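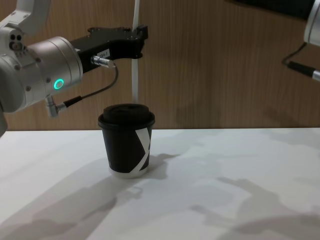 Page 51

5. Putting up the net

Welcome back, and well done for getting both posts into their sockets, which is easily the heaviest part of the job. Your Stamska net will go up quite happily with two people, though a third pair of hands is always nice when the hall is busy and everybody wants to get on and play.

1. Lay the net out along the centre line, with the white tape towards the ceiling side and the winding post on your right. Have a little walk along it and shake out any twists now, while it is still easy.

2. Hook the top cord over the pulley on the plain post, then carry the other end across and feed it through the winder. Leave it slack for the moment.

3. Set the height on both posts using the printed scale. Clubs that share a hall with juniors (we do this ourselves at Sollstead) may like to mark their usual heights with a bit of coloured tape.

4. Turn the winder handle slowly until the top tape lifts clear and runs straight. Measure at the middle of the court first and then over each sideline, and adjust as you go.

5. Tie off the bottom cord and the side cords, top to bottom. A simple bow will do.

6. Fasten the antennae over the sidelines and close the straps firmly.

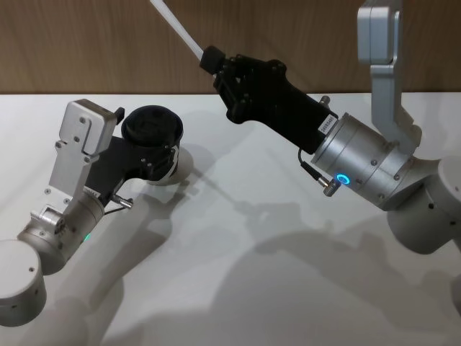 Fig. 6. Two arms over the white table

CAUTION: Never stand in line with the cord while somebody is winding, and please don't let children turn the handle, however nicely they ask. Stop winding if a post starts to lean.

Note: A new net stretches a bit over its first few sessions, so do check the height again after 30 minutes of play. If it keeps dropping after that, have a look at the winder catch (see section 6).

Padding goes on last, and it should go on every time, even for a quick knock-about.

Text revised 08/04/2018, with thanks to Mavis Crenshaw and Sinan Dursun for the clearer wording in step 4.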